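Cotau Bin: README and data card for the gripper comparison

Maintained by Pushpa Chaudhary and Trilok Rastogi. Last edited 14 November 2021.

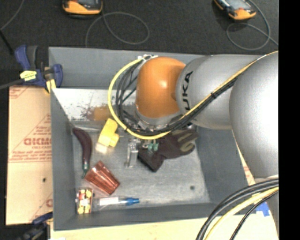 Welcome, and thank you for taking an interest in our bin! This is the write-up that travels with the Cotau Bin recordings, and it got longer every time one of us sat down to fix a typo in it. If you only want to load the data, skip ahead to "What is in the download." If you are thinking of running the comparison on your own arm, please do read the whole thing, since most of the mail we get is about points that are covered somewhere below (usually in the section people skip).

Why we made it

We had 3 grippers to choose from and one arm to put them on, and everybody in the lab had a favorite. Trilok liked the Grulent because it is stiff and simple and you can take it apart with two hex keys. I was fond of the Bhatia, which closes more softly and is kinder to thin plastic. The Triltotar came to us later and had no champion at all for the first few weeks, which may be why it got the fairest treatment of the lot. Instead of going on arguing over lunch, we agreed on one bin, one set of objects and one way of scoring, and wrote down what each gripper did.

The setup

The arm is a KUKA and it reaches into a gray bin from one side. The bin has sloping walls, and that matters more than we expected when we ordered it. Anything that rolls or slides ends up against a wall, and a finger coming straight down next to a slope has much less room than it has in the middle of the floor. The bin is clamped down. Please clamp yours. We ran an early batch without clamps and had to throw all of it out after we noticed the bin had been creeping away from the arm a little with every hard contact.

Cables run along the outside of the arm to the wrist, tied together in a bundle, with enough slack left over for the last joint to turn. We know it is not pretty. If you route yours the same way, run the wrist through its whole range by hand, slowly, before you let the planner have it, and look for any loop that hangs lower than you thought. A hanging loop can hide objects from the camera and it can also catch on the bin wall. Both have happened to us.

The camera is fixed and does not travel with the arm. This means the arm covers part of the bin whenever it is down there working, and we decided to live with that. For each attempt we save one image before the arm comes in and a short series while it is inside.

The floor of the bin is scuffed. We thought about replacing it and then didn't, as a worn floor is what most people will have after a month anyway.

The objects

We chose things for how differently they behave when you try to pick them up. The ones that come up most often in our notes:

Toy eggplant, dark purple. Long and curved, with a green stem end. Grab it near the middle and it is easy. Grab it near an end and it swings.

Ribbed cup, translucent, a copper-red color. Hard for the depth camera and hard for a stiff gripper. It often ends up on its side, and then the ribs either help you or spoil your grasp depending on where the finger lands.

Yellow block with a stepped shape. The steps give a planner lots of attractive edges, several of them useless.

Work glove, dark. The only soft object of any size. There is no wrong way up for it, so we never reset its pose, only its place in the bin.

Small patterned package. Lies flat, and likes to lie flat in a corner, where it is a real nuisance.

Clear tube with a blue cap. The cap shows up well and the rest doesn't, so the detector tends to send the finger to the cap end.

Other objects rotate in and out, and the object list in each session folder tells you which were used.

How an attempt is scored

An attempt begins when the arm leaves its home pose and finishes when it gets back there. It counts as a success if the chosen object is still held at home. If the gripper comes back with a different object, we log that separately as a "wrong object," because some of you will care about it and some of you won't. If an operator pressed stop, the attempt is kept and marked, and you should leave it out of any success rate you work out.

What is in the download

There are 1000 attempts on the Grulent and 800 on the Bhatia. The Triltotar has fewer, spread over 38 short sessions, and we will keep adding to it. Every attempt has its own folder with the images, the joint log, the gripper opening over time and a small text file with the result. The names of the folders sort in the order they were recorded, so please don't rename them if you plan to send us corrections!

The gripper log records opening width and motor current. It does not record force. You can get a sort of force estimate out of the current, and Trilok has done it, but the three grippers have different gearing and he would like me to say that comparing those estimates across grippers is a bad idea.

Things we learned along the way

The Grulent is the one to beat on hard objects. It goes where you send it and doesn't bend out of the way, so if the pose estimate is good the grasp is good. It is unforgiving with the ribbed cup.

The Bhatia does nicely on the cup and the tube, and badly on anything pressed against a sloping wall, where its wider fingers run out of space.

The Triltotar is slow to close. We first put this down to our controller settings, and part of it was, but a fair bit was left over after we sorted those out. On the glove it has been a pleasure.

Known problems

Bright highlights on the arm itself sometimes wash out part of the image. If your segmentation relies on the arm being one even color, it will struggle.

Some February sessions have the image clock running ahead of the joint log. The offset is listed in each session's notes file and the loader applies it for you, unless you turn that off.

The labels for the tube are less careful than the others. Pushpa (that's me) did those by hand over two long evenings, and I would welcome a second opinion.

Using it and writing to us

You may use the recordings for research and teaching. Please name the gripper when you report a number, and tell us which objects you left out. If you run the same comparison on another arm we would love to hear how it went, and Trilok will happily send you the clamp drawings if you ask him.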